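Packing toiletries with two arms: tips from our bench

At the Skonside workshop we compare two ways of teaching a pair of arms to pack bathroom things into an open box. In the first way, one person guides both arms. In the second way, each arm has its own person. We made 664 recordings, and the tips here come from the work on them.

Put the tall items in the box before the long ones. A pump bottle that stands in a corner gives the other things something to lean on.

Lay the toothpaste and the toothbrush side by side, with a hand's width between them. When they touched, the gripper often took both, and we had to delete the recording.

Clamp the rail again every morning. A small movement of the base spoils the whole day, and you notice it only in the evening.

Do not record longer than 18 minutes without a pause. The hands of the operator become lazy and the arms learn this also.

Keep the failed grasps in a separate folder. Our best result came when we added the ones where the operator corrected the mistake. With these, the trained arms tried again after a miss. Without them, they closed on air and continued to the box.

One person guiding both arms gave smoother movement, but learning it took us 2 weeks.

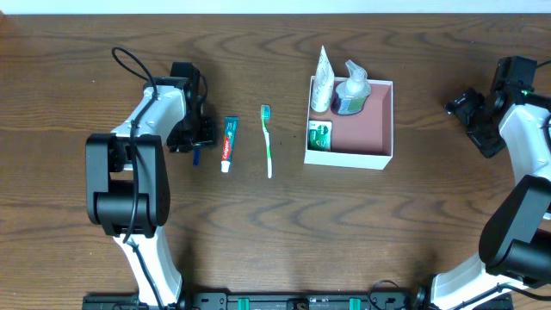

Barry Catterall wrote that he keeps the corrected grasps too, but he cuts out the waiting before each correction, as his arms had learned to stop and wait at the same place.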